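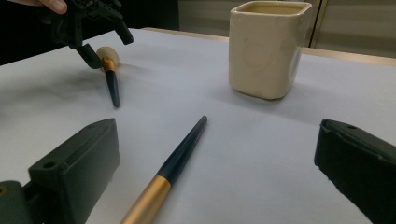 June, bench 2, 4 p.m.

Limewash test panels for the Kilby job. Mixed 500 g putty with water to the thickness of skim milk, sieved it twice and left it standing over lunch. Panels 1 to 4 dampened first, panel 5 put on dry as a check.

First coat went on thin and looked like nothing, as usual. Panel 5 dragged badly and is already dusting at one corner.

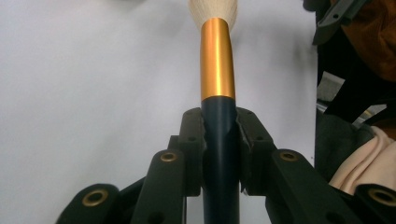 Annelore Gerlach thinks the dusting is down to the Raner putty being too fresh, and would repeat panel 5 with the older Kramer tub before blaming the dry base.

Fair point. Will do both. Room at 23 degrees, window shut, damp cloth over the rack.

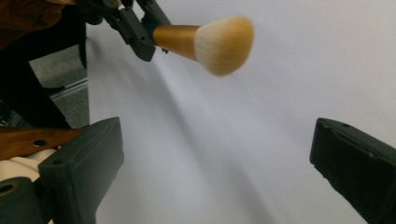 Second coat tomorrow morning, no sooner. The ocher goes in at that stage, soaked overnight in a jar. Last batch had streaks from adding it dry.
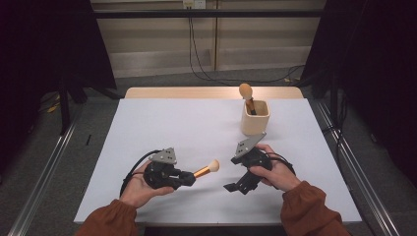

Kramer tub is nearly empty, enough for two panels. Ask Gotus for a price on the next one. Rub test on all panels after the third coat.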